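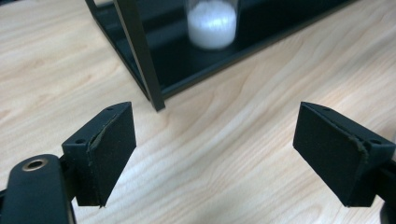 Zdenka Tomić lleva desde julio comparando almohadillas para pinzas de mano, y cuando le pregunto cuál es la mejor se echa a reír y me dice que vuelva dentro de un año. Quedamos en el taller de Coteto, donde trabaja (y donde el café es malísimo, aviso), y en vez de enseñarme una presentación me puso la pinza en la mano. Lo primero que me señaló fue la espuma negra de los dedos, que se está despegando y deshilachando por la costura, justo donde se junta con el bloque. «Eso es lo que yo miro», me dijo. «La gente pregunta por los motores, por la cámara, por el software. Yo miro el borde de la espuma.»

Le pedí que me lo explicara como a alguien que no ha montado una pinza en su vida, que es mi caso. Resulta que están probando dos modelos: el suyo, con dedos en cuña y espuma, y el de Quách, que lleva una silicona bastante más dura. Cada uno hace la misma tanda de 330 agarres con objetos de cocina, y luego Zdenka revisa las grabaciones y apunta dónde resbaló la pieza. «La silicona dura más, eso no te lo voy a discutir. Pero coge un vaso de plástico fino con ella y verás. Con la espuma lo sujetas sin apretar casi nada.»

¿Y cuánto aguanta la espuma? Ahí se puso seria, o todo lo seria que se pone ella. «Yo contaba con 3.000 cierres por juego. A los 2.000 ya estaba mirando la costura con mala cara.» Su sospecha es que el problema está en el adhesivo, y por eso ha pedido otro a Ciltby, que todavía no ha llegado. Mientras tanto recorta las almohadillas ella misma, con cúter y una plantilla de cartón que guarda en un cajón bajo llave, porque la anterior se la tiraron a la basura.

Me dejó probar, claro. Yo iba muy confiada y a la primera volqué un bote, así que las dos acabamos barriendo la mesa con la mano, muertas de risa. «Cierras demasiado pronto», me corrigió. «Espera a tener los dos dedos a la misma distancia y entonces cierra.» A la sexta ya lo hacía más o menos bien, ¡y qué gusto da! Se nota en los dedos cuando la espuma cede un poquito y el objeto se queda quieto. Con la de Quách esa sensación no la tuve, aunque reconozco que la usé después y ya con el brazo cansado.

También hablamos del controlador, que es de Zekance y que le da bastantes quebraderos de cabeza. Según ella, cuando pasan lo aprendido con la pinza de mano al brazo, el cierre llega un pelín tarde, y con la espuma gastada ese retraso se nota más. «Así que nunca sé si la culpa es del pegamento o del controlador. Cambio una cosa, repito la tanda entera y a esperar.» Le pregunté si no se aburría. Me miró como si le hubiera preguntado si se aburría de comer.

Antes de irme quise saber con qué dedos se quedaría si tuviera que decidir esa misma tarde. «Con los de espuma, y una caja llena de recambios», contestó, y se puso a buscar el cúter.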